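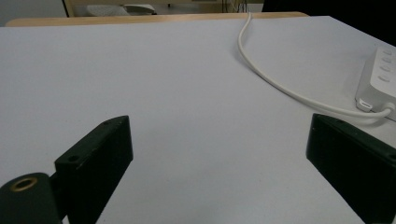
Figure 7.1 A pale work surface with a strip of light wood along its far edge.

CHAPTER 7
Work Surfaces and How to Set Them Up

Key terms: work zone, reach, glare, matte finish, cover sheet

When Theda Ruppert took over the packing room at Adomaitis, a mail-order seller of sewing supplies, she started by measuring the tables. Orders had grown to 347 on a busy Thursday, and the packers complained of sore shoulders by two in the afternoon. The tables were deep enough, but tape, labels, and boxes of tissue had taken over the front half of each one. People were folding cartons at arm's length.

Ruppert moved the supplies to a shelf at the back and kept the front of each table clear. She also laid a light gray cover sheet over the old tops, which had a glossy finish that threw the ceiling lights back into the packers' eyes. Small parts such as snaps and needles were easier to find on the new surface.

Most of us give little thought to a tabletop until it gets in the way. In this chapter we treat it as a piece of equipment. A surface has a height, a depth, a color, and a finish, and each of these affects the person who works at it.

Section 7.1 covers height and reach. You will learn to mark out a work zone using the length of your own forearm. Section 7.2 deals with color and finish. A matte surface in a pale shade, like the one in Figure 7.1, scatters light and shows up dark objects well, though it shows stains too. Section 7.3 looks at coverings, including how to trim a sheet to fit and when to leave part of the wood bare. Section 7.4 is on cleaning and wear.

Before you read on, choose a table you use often. Measure its height and depth, and make a list of what is kept on it. You will need these notes for Exercise 2 at the end of Section 7.1.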